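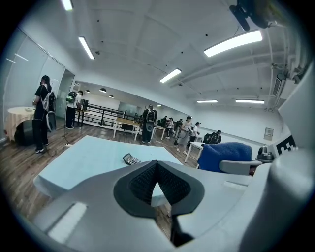
手持ちグリッパーをボードに向けたところ。水色のフォームボードの上に小さな電卓を置いている。

手持ちグリッパーの公開実演を準備する手順

Breltellでは、6月に見学の方を迎えて手持ちグリッパーの実演を行いました。このページは、同じような実演をしたい人のための手順書です。私は日本語が母語ではありませんので、読みにくい文がありましたら、お知らせください。

1.会場を決める
机と机の間は、背中に機材を背負った人が体の向きを変えられる広さにします。私たちの会場は木目の床の広い部屋でした。階段や段差が近い場合は、手すりの側に作業場所を作らないでください。背負った人は、自分の後ろの幅を忘れやすいです。

2.物を選ぶ
初めての方には、小さくて軽く、形がはっきりした物が適しています。電卓は良い選択です。薄いので少し難しいですが、その難しさを見学の方に体験してもらうことができます。ガラスのコップは使いません。物は13種類を用意し、一度に机に出すのは一つだけにしました。

3.台を置く
硬い机の上で直接つかむと、指の先が机に当たって止まることがあります。フォームボードを敷くと、当たっても力が逃げます。ボードの色は、物の色と違うものを選びます。電卓は少し斜めに置いてください。まっすぐに置くと、参加者は手首を使わないで、前に押すだけになります。

4.装着と確認
担当者が一人ずつ、肩のベルトの長さを合わせます。次に、マーカーの面に指紋や傷がないことを見ます。カメラのレンズは乾いた布でふきます。ケーブルが床にある場所では、歩く道を先に参加者に教えます。Océane Gauthierさんの提案で、装着の前に上着を脱いでもらうことにしました。袖がレンズの前に来る失敗が減りました。

5.実演をする
最初に担当者がゆっくり一回行います。近づく、開く、はさむ、持ち上げる、戻す、という順番です。説明は動作の前に終わらせてください。動かしながら話すと、手も早くなります。
その後、参加者が同じ動作を行います。一人の持ち時間は16分としました。この中に装着の時間も入ります。

6.見学の人数
一つの机に集まるのは5人までとします。それより多いと、後ろの人は手元が見えません。待っている方には、Stindportの記録画面を先に案内します。Keegan Poirierさんは机の横に立って質問に答えましたが、作業中の人に話しかける質問は、終わるまで待ってもらいました。

7.よくある問題
・物が滑る場合:はさむ位置が端に近すぎます。中央に近い所をはさみます。
・位置の記録が飛ぶ場合:マーカーが腕で隠れていないか確認します。
・参加者が疲れた場合:すぐに機材を外します。続けてもらう必要はありません。

8.片付け
電源を切り、ケーブルを巻いてから、背負う部分を椅子に掛けます。グリッパーは机の端に置かないでください。パッドの網目にほこりが残りやすいので、柔らかいブラシで取ります。
物の一覧表と装着の確認表は、受付のKieran Kinsellaさんに頼めば印刷したものをもらえます。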